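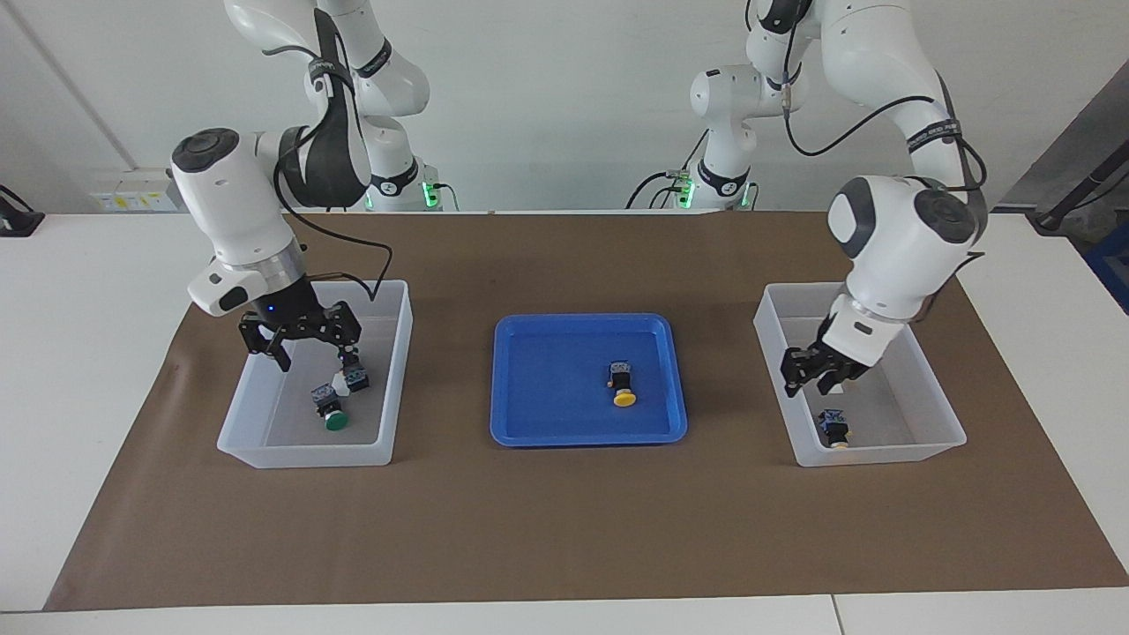 A push-button switch with a yellow cap in a blue tray.

Feb 26, 2021

The repair counter at Mustosik has been open for seven years, and its owner still writes every job in a paper ledger. She took over the lease after a decade of fixing stage lighting, and most of her trade now is old radios, lamps and kitchen appliances.

"People bring me a mixer and say the motor is dead," she said. "Usually the motor is fine. The switch is worn out, or a wire has come off the back of it."

She charges a flat fee to look at anything and takes it off the bill if the customer goes ahead. Roughly 100 items came across the counter in November, her busiest month so far. She put that down to people cooking at home.

Parts are the slow end of the job. She used to order from Arrieta, but shipping got expensive, and she moved most of her account to Grendov last spring. Knobs and dials she mostly saves from machines that can't be fixed.

"I have drawers of them. My husband would like the drawers back."

Asked what she turns away, she named microwaves and anything with a swollen battery. She will also send a customer home if the repair costs more than the thing did, unless it belonged to a parent. "Then they don't care what it costs, and I wouldn't either."

She has no plans for a second shop. A room in the Pivel building came up in the fall and she went to see it twice. The rent was fair, she said, but the stairs were steep, and half her customers arrive carrying something heavy.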